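Zodwa Molefe has laid tables for 27 years, and she still starts every one of them the same way, with a single plate and a piece of fruit. "I like a pale blue plate and something yellow," she told me over our second pot of tea, "and then I stop and look at it for a good long while." Her mother did the same in Brivalthorpe — though with far less patience, she says, laughing. "People crowd a table, bless them. Give the fruit a bit of bare space and it does all the work for you."

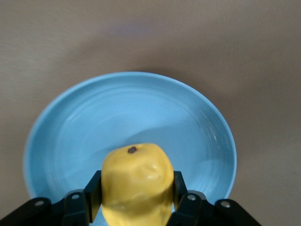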